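3.2 Storage of beans between sessions

Beans from the Anddale roastery were held in closed tins for 26 days before tasting. Panelists received each coffee in the same order and rated bitterness on a scale of 40 points. 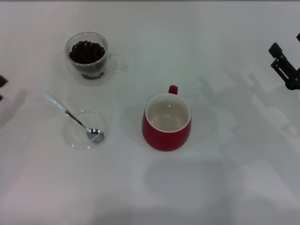
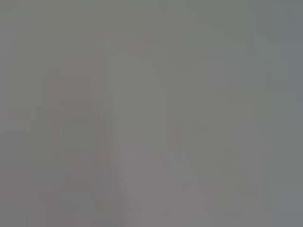
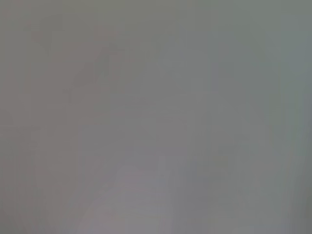

Figure 3. Coffee beans in a clear glass mug, with a small glass bowl and a red mug (first panel); gray tones (second and third panels).

Ratings from the Wednesday session were lower than those reported by Nägeli and Tosh for the Isholm blend. Two panelists withdrew, and their scores were left out of the averages.

Contact: Selina Nägeli, Egger Institute | Back to top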